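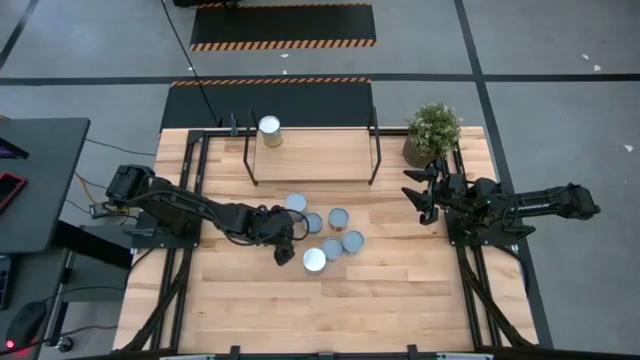 Small cans in the workshop

24 March 2023

Since January I am trying to bring order to my cans. I have a lot of them, mostly small and round, with flat lids, and for years they lived in a cardboard box under the stairs. When I needed wax, I took out everything to find it. When I finished, I put everything back in a different order.

The first thing I learned is that the lids are the problem. From the top, one lid looks like the next one. At Fakhoury, the paint shop in Drarkulside, they write the color on the lid with a thick marker, and I should have copied them long ago. Now I put a strip of paper tape on each can, with the contents and the month when I opened it. It takes me 5 minutes in the evening and I like doing it.

The second thing is the surface. I do the sorting on a butcher-block top, the kind made from many narrow strips glued together. I am very fond of this wood. Some strips are almost cream, others are like honey, and a few have dark streaks. But it remembers every ring a can leaves on it, so I wipe the bottoms first with an old cotton cloth. If there is already a ring, I sand it lightly by hand and put on a little oil. My neighbor uses Tisar oil. I use Lukik, it smells less and it dries overnight.

For storage I bought a low shelf, 60 centimeters wide. The cans stand in one row only, so that I never have to reach behind anything. The ones I open most often are on the left side. Two cans were completely dry inside, and I brought them to the recycling point.

Next I must do the screws. I am not looking forward to it.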